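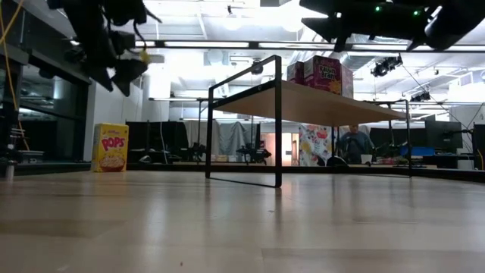

How Does a Pickup Truck Carry Such Heavy Things?

A pickup truck has a big job, and most of the parts that do that job are hidden underneath where you can't see them. You have probably watched a truck go by with a refrigerator in the back, or a pile of dirt, or a very happy dog, and maybe you wondered why the whole thing didn't just sag in the middle like an old couch. The secret starts with something called the frame. Think about a low shelf with two purple cereal boxes sitting on its wooden board. The boxes push down on the board, the board pushes down on the thin black metal frame that holds it up, and the metal passes that push along to the table. A truck does the same sort of passing along, only with more parts and much, much more weight!

The ladder under the truck

If you could lift the cab and the bed right off a pickup (please don't try, they are bolted on), you would find two long steel beams running from the front bumper to the back one. Shorter beams go across between them. It looks so much like a ladder lying down that people who build trucks really do call it a ladder frame. The engine sits on it, and so does the cab where the people ride, and so does the bed, which is the truck word for the open box at the back. Nobody sleeps in it, although my brother and I once asked if we could.

Most small cars are made another way, with the body and the frame built together as one piece. That helps keep a car light. A ladder frame is heavier, but it's very good at putting up with big loads and rough roads.

Springs that squish

Between the frame and the wheels there are springs. At the back of many pickups these are leaf springs, and they have nothing to do with trees. A leaf spring is a stack of long, curved strips of steel, one on top of another, a bit like a stack of smiles. When you put something heavy in the bed, the smiles get flatter. When you take it out again, they curve back up.

My grandparents had a green truck called a Cudel, and every July we drove it to the Bassi feed store in Vundwood to get 12 bags of chicken feed. I used to crouch down by the back wheel while the bags went in – standing well out of everybody's way, as I had been told to about a hundred times – and watch the back of the truck sink lower and lower. By the last bag it had gone down three inches. I thought we had broken it! But that is just what springs are supposed to do. They squish so that the bumps in the road don't shake the truck, and everyone in it, to pieces.

Round rubber balloons

After the springs, the weight goes through the axles to the wheels, and then to the tires. A tire is full of air, and the air inside is squeezed in so tightly that it can help hold up a truck. Grown-ups measure that squeeze with a little tool called a pressure gauge. The Cudel liked its tires at 35, and Grandpa checked them before the long drive to my aunt's place in Skurkosstead, which was 232 miles away and felt like a thousand. A tire without enough air bulges out at the bottom and can get too hot on a long trip.

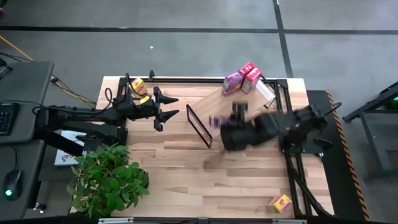

How much is too much?

Every truck has a limit, and the limit has a name: payload. Payload is all the weight you add to the truck, so it means the people and their lunches as well as the things in the bed. You can often find the number on a sticker inside the driver's door. Ask a grown-up to show you next time you are near a parked truck.

If a truck carries more than its payload, the springs can get squished nearly flat, the tires have to work too hard, and the brakes need a longer stretch of road to stop. Where you put the weight matters too. Heavy things usually ride best low down and toward the front of the bed, close to the cab, and they should be tied so they can't slide.

Words to remember

Frame: the strong steel part that everything else is attached to.
Bed: the open box at the back of a pickup.
Leaf spring: a stack of curved steel strips that bends under a load.
Axle: the bar or set of parts that joins the wheels to the rest of the truck.
Payload: all the weight a truck is carrying, people included.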